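The cable drawer deserves an hour of your time

Most households I know keep a drawer, a box or a bag of cables. Ours in Pruitt held 38 of them when I finally turned it out on the table last June. I used three.

People keep cables out of worry. Throw one away, the thinking goes, and the next week you will need it for an old printer. I have lived in the same house for 82 months and that has happened once. A replacement cost me less than lunch.

My view is that a cable should be stored by what it plugs into. Color and length tell you very little. Untangle the pile first, look at the plug on each end, and put a strip of tape on anything you can name. What you can't name goes in a separate bag. My neighbor Costel Preda says I am too hard on the unnamed ones and that a year in the garage does them no harm. I gave mine three months.
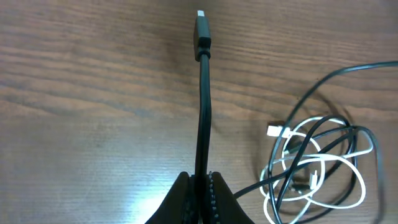
How should a long cable be put away?
Coil it in wide loops, without a sharp bend near the plug, and close it with a strap or a twist tie.

Old cables belong in electronics recycling and should stay out of the kitchen trash. The store in Lidton takes them at the front desk.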